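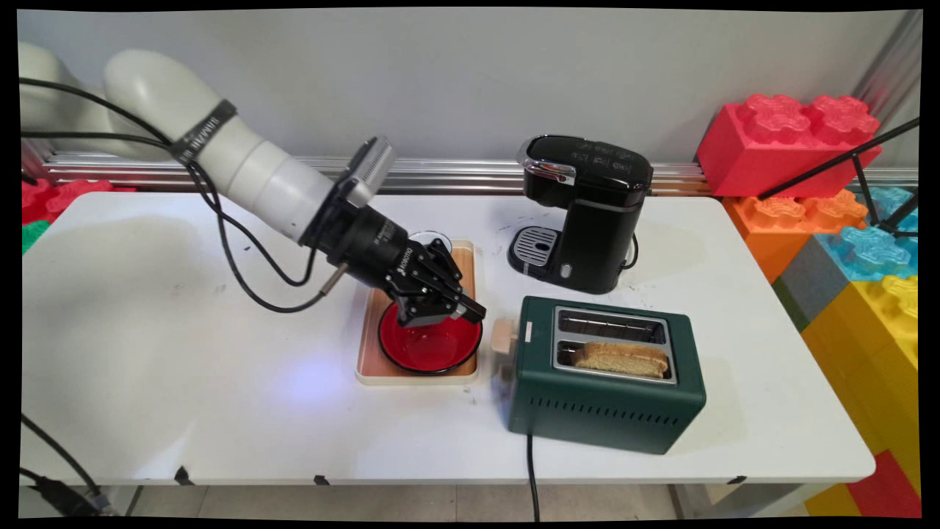

A red bowl on a wooden tray.

Why Does Bread Dough Puff Up?

Have you ever helped someone make bread at home? You mix up flour, water, a bit of salt and a spoonful of yeast, and you end up with a sticky lump that doesn't look like much of anything. Then you pop a tea towel over the bowl, go off and play for a while, and when you come back the lump has grown so big it's nearly pushing the towel off! Where did all that extra dough come from?

Well, there isn't any extra dough. If you put it on the kitchen scales before and after, you'd get very nearly the same number both times. What the dough has now is lots and lots of little bubbles, and to find out who made them we need to meet the yeast.

Meet the yeast

Yeast is alive. I know it doesn't look it, sitting there in the packet like beige sand, but every one of those grains is made of a great many tiny living things, each far too small to see without a microscope. Yeast belongs to the fungus family, so it's a distant cousin of the mushrooms on your pizza (and yes, the mould on that orange at the bottom of your school bag).

Dried yeast is having a very long sleep. Give it some warm water and it wakes up, and like most of us when we wake up, it wants breakfast. Its favourite food is sugar. There is some in flour already, and more is made when the flour gets wet, as the starch in it starts breaking down into smaller, sweeter bits.

As the yeast eats, it gives off a gas called carbon dioxide. You breathe out the very same gas, and it's what makes the fizz in lemonade. The yeast makes a little alcohol too, but nearly all of that disappears in the oven. The whole business is called fermentation, a lovely word to say slowly at the dinner table.

Why don't the bubbles float away?

Good question! In lemonade they do. Dough is different because of something stretchy called gluten. Wheat flour has proteins in it, and when they get wet and you push and pull them about, they join up into a kind of net. That's what all the kneading is for. Each bubble gets trapped, a bit like your breath inside a balloon, and as more gas arrives the balloons get bigger and up goes the dough.

Muthoni Biwott, who bakes at Janano, told me that she can tell when she has kneaded enough by pulling off a small piece and stretching it very gently. If it goes thin enough to let the light through before it tears, it's ready. Mine usually tears straight away, and then it's back to kneading for me.

Into the oven

Heat makes the bubbles swell even more, so the loaf gets one last big puff. Bakers call this oven spring. Soon the inside is too hot for the yeast and it dies, the dough sets firm, and the bubbles leave their shapes behind. Next time you have toast, look closely at the holes before you spread the butter on. Every one was once full of gas.

Try it yourself

Ask a grown-up for 2 teaspoons of dried yeast, a teaspoon of sugar and half a cup of warm water (warm like a bath, not hot like tea). Stir them together in a small clear bottle and stretch a balloon over the top. Leave it somewhere cosy and come back after lunch. What has happened to the balloon? If you like, make a second bottle with cold water and see which balloon gets going first.

Words to remember

Yeast: a tiny living fungus that bakers use to make bread rise.
Fermentation: what happens when yeast feeds on sugar and makes gas and alcohol.
Gluten: the stretchy net in wheat dough.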